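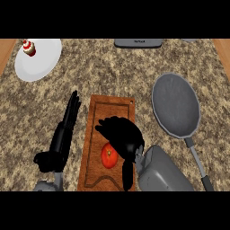

Kitchen scene, head view, right hand over the tomato.

Home | Notebook | Team | Build Log | Sign In

We use cookies to remember your login. OK / Settings

December, team notebook, simulation group

Came in after lunch and stayed much longer than I meant to, so this is going to be one of my rambling entries (sorry, everyone, skip to the to-do lines at the bottom if you're in a hurry). The good part first: the kitchen scene loads on both lab machines now, arms and all, and Thaddäus and I got to spend the afternoon on the tomato task instead of chasing missing textures. What a relief!

For anybody who missed the last meeting, our entry for the Poltstead student challenge is called Fang. The name started as a joke about the first gripper sketch and it stuck, even though we're using full hands now. The task we picked is pick-and-place: take the tomato off the cutting board and put it in the frying pan on the right. The plate with the cupcake stays where it is and we lose points if we bump it. I was worried about that at first, but it's on the far left, and as long as the left arm keeps to its own side of the board I think we're fine.

We ran 92 trials on the new policy. I haven't sorted them all into the spreadsheet, so please don't quote me on a success rate yet, but the reach looked so much smoother than it did in November. The hand comes over the tomato with the fingers on the upper left and the thumb down along the right side of the board, and from there it's supposed to close. My gripe is with the moment just before closing. When the black hand comes over, it covers the upper right part of the tomato in the head view, and I have a feeling the tracker is guessing at the middle of the tomato from whatever is left showing. Thaddäus Imhof thinks it's the thumb angle and that the tracker is innocent. We went back and forth on this over a bag of pretzels and agreed to test both, which is probably what we should have done an hour earlier.

The countertop is a nuisance too. It's a lovely speckled stone, all tans and browns, and I wouldn't want to give it up, but the segmentation picks up little brown islands in it and calls them objects. I set the minimum blob size higher and most of them went away. The board is much easier, nice plain reddish brown, though the groove still throws a few false edges, particularly the curved part at the near end.

Seed 1587 is the one to look at if you want to see the bad case. It's saved in the Havum folder with the settings I used. Please copy it before changing anything!

The left hand does nothing so far except stay up out of the way, fingers pointing up. I'd love to have it steady the board eventually, but let's get one hand working before we get greedy.

To do:
- rerun seed 1587 with the thumb opened 2 degrees more (Thaddäus)
- same seed, old thumb, tracker frozen before the hand comes over (me)
- finish the trial spreadsheet (me, I promise)
- ask Clikeo if our student license covers a second wrist view

Lights off and both machines logged out. The trial videos are still copying to the shared drive, so leave that window open if you're in before me.

Contact the team | Back to top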